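Premside Motor Collection, open day
by Amândio Simões
2nd June

Quick one, typing this up before I forget the half of it. Premside opens its back sheds to the public twice a year, once now and once in October, and I have missed it 4 years running. Not this time. Doors at ten, I was there at twenty to, already a line down past the gate.

Main hall first. Mostly what you'd expect if you've been on a regular day. The Vokuvska sedans have moved to the left wall and are nose-out now, much better, you can get a look at the grilles without leaning over a rope. Labels still too small. Still typed on what looks like the same typewriter.

Then the sheds, which is what everyone came for. They take you in groups of 13 and it is strict, the guy behind me got split from his brother. Shed one is running cars waiting on parts. Shed two is the prototypes. I'd have paid the entry just for shed two.

The star is the Valente coupe. Never went on sale, the company ran out of money before the tooling was paid for, and this is the only one left with its original drivetrain. Mid engine, fiberglass body, doors cut way up into the roof so you don't crack your head getting in. I'd only ever seen it in a black and white magazine photo and had it in my mind as silver. It's dark green! Paint is crazed all down the rear fender and they are not going to touch it. Good. Somebody will always want to respray these things and then you've lost it forever.

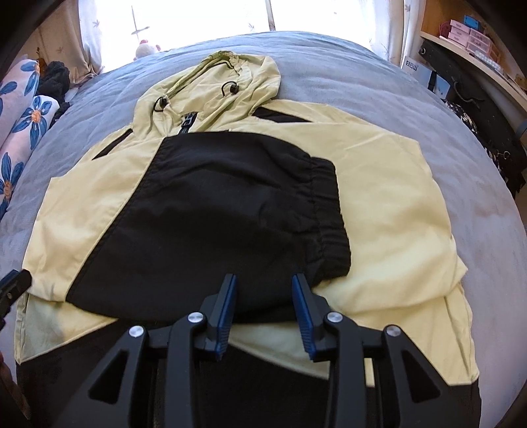

Our guide let us walk all the way round, no rope at all, just "hands in pockets please." The interior is half finished. Door cards on the driver's side only, passenger side is bare with pencil marks where the speaker would of gone. Gauges are out of a truck. There's a hole in the dash for a clock and no clock. I asked about the engine and he said it turns over but they haven't fired it in 7 years, the fuel tank is shot and there's no drawing to make another one from.

Next to it, the Floken three-wheeler. Not my thing but it got a bigger crowd than the Valente, mostly kids. Handlebars instead of a wheel. Top speed supposedly 16 mph which seems generous.

Workshop after that. One man doing a wire wheel on a stand, didn't look up once, we all stood there watching him tap spokes for ten minutes. Best part of the day after the coupe.

Food: one van, hot dogs, ran out of buns by one. Bring something. Parking is on grass and the exit is one lane, took me roughly 13 minutes just to reach the road. Gift shop had the old Vokuvska owners manuals in reprint, I bought one and I don't even own the car.

Missed the engine start-up at three becuase I went back to shed two and lost track. Will try again in October. More on the Vokuvskas when I get time.

Comments

gearbox_dan: The clock hole! I asked about that last year and got told there was never one fitted. Did you get a shot of the engine bay?

Marlene T.: We were in the group after yours I think. My son will not stop talking about the Floken.

rusty4door: Start-up was the straight six, ran rough then cleared. You didn't miss a whole lot except the smoke

gearbox_dan: Is it still cash only at the gate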